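Search this site Enter keyword Go

Housing association reviews repairs service after tenant survey

Last updated: November
14 shares 2 comments

The head of repairs at Plundby Homes has said that tenants waited too long for routine work last winter, and that the association accepts the findings of its own survey.

Speaking at the Skimell office, she said 148 households had replied. "The message was clear. People did not object to waiting for a small job, but they expected to be told the date and for us to keep to it."

Under the new arrangements, routine repairs are to be completed within 20 working days. Leaks and heating faults will continue to be treated as urgent.

Asked whether the target could be met, she said the contract with Susent had been extended and two further plumbers taken on. "We are confident about plumbing. Joinery is harder, and I would not wish to promise more than we can deliver."
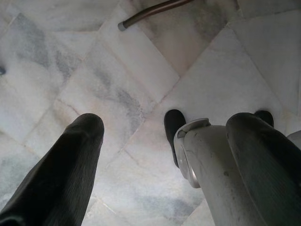

She confirmed that the evening telephone line would remain open until 10 pm. Tenants on the Smadi estate, where door entry faults have been frequent, will receive a separate letter.

"Rents pay for this service," she said. "Tenants are entitled to ask what they are getting for them." The association will publish its repair times every quarter.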